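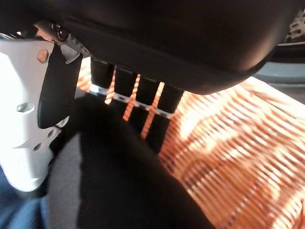

Monday is washing day at my place and has been since I moved in. I know plenty of people do a load every night, and good on them, but I like to get the whole lot over with while I've got the radio going and a cup of tea on top of the dryer. By lunchtime I'm usually sick of it. By dinner I've forgotten there's a second load in there and I'm rewashing it on Tuesday (don't ask how often).

Anyway, I promised a laundry post ages ago, after the one about the pantry shelves, and a few of you have been nudging me in the comments. So this is how I do my darks. Riveting stuff! Put the kettle on.

Sorting, or my version of it

I used to have one of those three-bag trolleys with the little labels. It took up half the hallway and everybody ignored the labels anyway. Now I just have baskets. Darks in one, lights in another, and a sad pile on the floor for anything with grass stains on it.

I'm a big believer in keeping darks with darks, even though I've read all the stuff about modern detergents and how it doesn't matter any more. It matters if you've ever owned a cheap navy T-shirt. I had a lovely cream pillowcase once and now I have a grey-blue one.

What I do before anything goes in:

Check pockets. Tissues are the enemy. One tissue in a load of black and you'll be picking fluff off your trackies till Easter.

Turn jeans and good tops inside out.

Do up zips so they don't chew on everything else.

Shake out socks that come off in a ball. I forget this one constantly, and then wonder why there's a damp lump at the end of the cycle.

The basket

I've tried the lot. The collapsible silicone kind folds up on you at the worst possible moment, usually halfway down the back steps. The plastic ones from Tridside are fine until a handle snaps. Give me wicker any day, as long as the weave is nice and tight, because a loose one catches on knits and pulls threads. It's lighter than it looks, too, and if you tip it up at the door of a front loader you can get things in and out without bending double. My back thanks me for that. 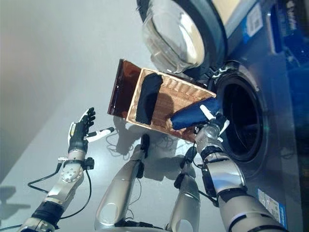
Settings and powder

I run darks cold, on the normal cycle, with the spin turned down a notch so the creases aren't so savage. Half a scoop of powder. I was using a full scoop for years and all it did was leave pale streaks on the black stuff, so if you get those, try cutting back before you blame the machine. I've gone over to the Mamo liquid for my good things. It smells a bit like a hotel lobby but I don't mind that.

Don't jam the drum full, either. I leave enough room to get my hand in over the top of the clothes.

Then straight out on the line, in the shade if you can manage it, everything still inside out. The sun on our back fence would bleach a brick.

Next time I might do towels, which I have a LOT of opinions about. If you've got a trick for getting sunscreen out of a dark collar, please leave it in the comments, I've ruined two shirts already this summer.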